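My aunt Petronella left me nine letters and a cat, and the cat hated me first.

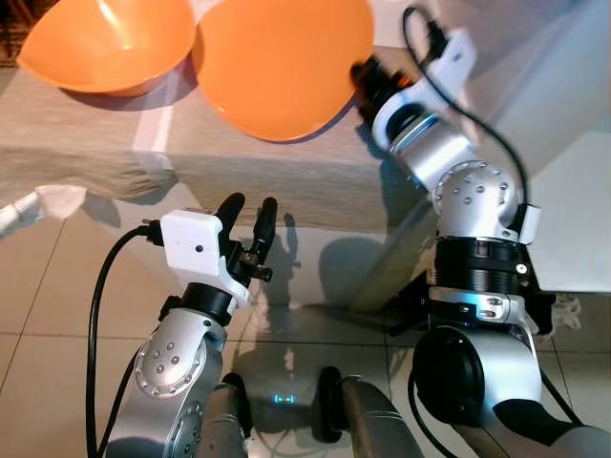
I read the letters in March, all in one go — big mistake! Every one was to a man in Zendberg, and she'd never mailed a single one.

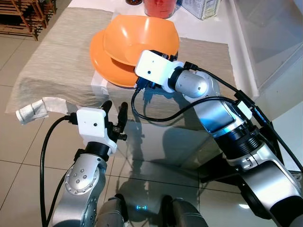 The beige runner on the white table

So I called Nokuthula. "Burn them," she said. Then, after a bit, "No — read me the sad one."

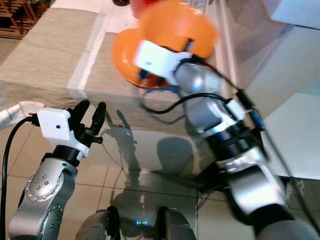 2. The Man in Zendberg

He picked up after one ring (one!) and asked about the cat.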